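发件人：Rohani Ginting
收件人：旧织物邮件组
主题：Re: Re: 绒毯洗完发硬，还有婚被上的字
日期：2019年9月16日，星期一

各位好，

赶着出门，先回一部分，剩下的晚上再说。

先说发硬。上次有人问是不是水的问题，我觉得八成是洗衣粉放多了。Wemdale这边水很硬，我刚搬来那阵子毛巾全跟砂纸似的，后来粉减了一半，多漂一遍，好多了。柔顺剂我不用，绒面一用就塌，吸灰还更厉害。你要是非用不可，漂洗最后那遍放一小盖，别直接倒在毯子上，会留印子，洗不掉的那种。

甩干转速调低。高转速下来绒全往一个方向倒，晾干了也回不来。我有一条就是这么毁的，现在铺在车后备箱里。

晾的时候别对折搭杆子，中间那道痕要跟你一辈子。用2根杆子，隔开一点，毯子横着搭成个浅浅的“门”字，底下透风。半干的时候拿软毛刷顺一遍，再逆一遍，就是刷大衣那种刷子。别用梳子！！雪尼尔的绒是一圈一圈绕在芯线上的，梳子齿一挂，整根抽出来，背面就露底了。

掉毛的事。新毯子头两次掉毛正常，第三次还掉一大把那就是芯线没捻紧，退货吧，别跟它耗。

下面引一段上礼拜的原信，省得大家翻：

> 大家好，新来的，潜水一阵子了。
> 想问两件事。家里有一条红的厚绒毯，婆婆给的，上面织了字，洗过一次之后字的边缘有点发粉，是不是掉色？要不要拿去干洗？Villalba这边干洗店只有一家，老板看了一眼就说不收，说怕串色赔不起。
> 另外这种带字的毯子到底算什么年代的东西？我婆婆说她年轻时就有，可是我看摸上去像是新料子，里面的标又剪掉了，查不到。
> 还有，冬天收起来的时候能不能用真空袋？
> 谢谢各位

回：

1、发粉。红底白字的东西十有八九都会串一点，红色浮色跑到白的上面去了。先做个试验，白棉布蘸凉水，在背面不起眼的角上按一会儿，别擦，按。布上有红，就说明浮色还没走干净，以后一律凉水单洗，洗完马上拿出来，别闷在桶里。闷着最坏事，我敢说大部分串色都是闷出来的。布上没红，那就是上次染上去的，已经定住了，你再怎么搓都只会把白的搓毛。别上漂白剂，千万。彩漂也别，先问过再说。

有人在组里推荐过Sindex的吸色片，我买过一包，洗小件有点用，厚毯子太大了，片子裹在一个角落里根本漂不开。钱白花。

2、干洗。老板不收是对的，不收比收了洗坏强。你要寄出去洗也行，上次我托Fastgate寄了一条去外地，来回运费大约263，比毯子还贵。。。到手还压得全是死褶，晾了两天才缓过来。不推荐。

3、年代。这个我真说不准，没看到实物。带字的被面、毯子一直都有人做，以前是缎子被面多，绣的或者提花的，双喜、百年好合、花开富贵这些。后来出了绒的，字越做越大，有的满铺，有的还夹几个拉丁字母，那种多半是比较近的东西了。老的一般窄，两幅拼起来的，你翻过来看中间有没有接缝。有接缝，针脚是手缝的，那就值得留神。没有接缝，整幅的，机器织的，当日用品用就好，别供着。

再看字的边。织进去的字，背面能看到反的，颜色对调；印上去的，背面是花的或者干脆没有。印的最怕烫，熨斗别碰，蒸汽也离远点。织的稍微好些，可也别压。

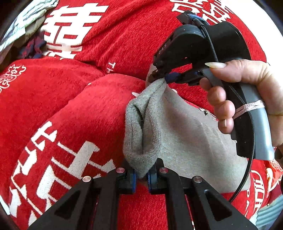
Rohani，插一句，接缝那条我不太同意。我外婆那条就是整幅的，没有缝，家里人都记得是她结婚时候的东西，少说也有几十年了。宽幅机早就有，只是贵，一般人家买不起。所以光看缝会看走眼，我觉得还要看锁边，老的锁边线是棉的，发脆，一掐就断；新的是涤纶，掐不动。

好，这个我收下，锁边线那条很有用，我以前没往那边想。不过“家里人都记得”这个嘛，我家也人人都记得一只茶壶是太爷爷的，底下那个款怎么看都不像。记性这东西别太当真，哈哈。你外婆那条要是方便，量一下幅宽发到组里，我想跟手头几条对一对。

4、真空袋。短期可以，一个冬天到一个夏天别用。绒压死了就是压死了，拿出来抖多少遍都有印。我的做法：彻底晾透，卷起来，不要叠，里面卷一根纸筒，外面套旧床单，棉的，扎两头。樟脑别挨着毯子放，用纸包好塞在柜子角上。每年拿出来透气2次，一月一次，入秋一次，换个方向再卷。柜子最底下那层别放，潮。

毯子上要是压着重东西，箱子啊冬衣啊，也赶紧挪开。

5、漏了一条，静电。绒毯冬天噼里啪啦的，喷点水雾就行，别信那些防静电喷雾，黏，还招灰，喷过的地方过两个月颜色会发暗，我吃过亏。

至于值不值钱，组规里写了不谈估价，私下也别问我，真不懂。

问吸尘器能不能吸的那位，可以，套一层丝袜在吸嘴上，最小档，顺着绒走。

先这样，车要来了。晚上要是有空再把晾晒那段补全，打字太急有错别字大家将就看巴。

Rohani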